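4.3 Wear of the finger pads as a source of failed grasps
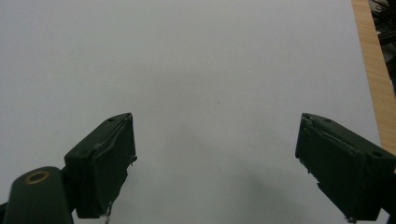
Figure 3. Hand-held gripper with the fingers open over a white surface. The inner edges of both pads are frayed, and small pale fragments hang near the lower end of each pad.

The failures treated in Section 4.2 came from the software and could be repeated at will. The failures in this section were of a different nature. They appeared slowly, they were not reported by any monitor, and for a long period we have attributed them to the operators. We describe them in some detail, for the reason that other groups who collect demonstrations with hand-held tools may have the same fault in their recordings without knowing it.

The full Skalura collection contains 1,996 demonstrations of pick-and-place work. All of them were made with the same pair of fingers. The pads were glued on when the tool was assembled and were not part of the maintenance list, which covered only the pivot joints, the camera mount and the battery. In May the share of grasps in which the object slid between the fingers before release began to rise. The operators noticed it and compensated by squeezing the trigger harder. This habit is visible in the width signal: for the same wooden block, the fingers were commanded to close further than in the earlier sessions, and the final width became less consistent from one trial to the next.

We first suspected the calibration of the width sensor. The sensor was calibrated again on 21/07/2020 and no error was found outside the tolerance given in Section 3. Only after this check was the tool laid open under good light and the pads examined from the front and from the side. The state of the pads is shown in Figure 3. On the right finger a torn layer has lifted slightly and runs diagonally across the face. On the left finger the damage is most clear along the inner edge, where torn bits stand out close to the tip. The pads still cover the inner faces of the fingers, and from the usual position of the operator, who looks on the tool from behind, the damage is easy to overlook.

4.3.1 Effect on the grasp

To separate the effect of the pads from the effect of the operator, we mounted the worn fingers on the Podwood bench and repeated a simple lift test. The bench closes the fingers with a fixed force, lifts the object and holds it for 8 seconds. A trial was counted as failed if the object moved visibly in the fingers or fell. We carried out 400 trials with the worn pads, divided equally between a wooden block and a smooth plastic cup. In 52 of these trials the grasp failed. The failures were not distributed evenly. Nearly all of them occurred when the object was held by the tips only, and the cup was affected more than the block.

Two mechanisms can explain this result. First, a lifted layer does not transmit the shear force to the finger in a reliable way. The layer can move by itself under the load, and the object moves with it -- the friction between pad and object may still be good, but this is of little help. Second, the ragged edge changes the contact area near the tip. A thin object can then rest on a fold of the pad material instead of on the flat face, and it rotates when it is lifted. We have observed both mechanisms on the bench, but our setup did not permit us to say which one was dominant in the original recordings.

4.3.2 Effect on the learned policy

The consequences for the policy were larger than we expected from the lift test alone. The Nutsugah policy was trained on the width signal together with the wrist image. It therefore learned the harder squeeze of the late sessions as if this were a property of the task. When the policy was moved to the robot arm, which carried new pads, it closed too far on soft objects. Paper cups were crushed during the evaluation, and the run had to be stopped by hand. No person was in the work area at that time. Nevertheless, we consider this a safety matter, as the same behaviour with a glass object would have left fragments on the table at the height of the operator's hands.

A second consequence concerns the images. The pads are always in the field of view of the wrist camera, so their colour and outline become part of every training example. It is possible that the policy uses the frayed edge as a cue for the session in which a demonstration was made. We tested this only in an informal manner, by masking the fingers in the images, and the result was not conclusive.

4.3.3 Changes to the procedure

The fingers were taken out of service after the bench trials. The new pads are bonded with the Flatitix adhesive film over the whole face, and the edges are trimmed slightly inside the border of the finger, so that they do not catch on the table. Before each session the operator now opens the gripper fully over a sheet of white paper, looks at both pads and records one image from the wrist camera. If any edge is lifted, the session does not start. The image is stored together with the demonstrations, which allows the condition of the pads to be checked later, also by persons who were not present.

Late sessions were not deleted from the collection. They are marked with a wear flag in the metadata, and the results in Section 5 are given both with and without them.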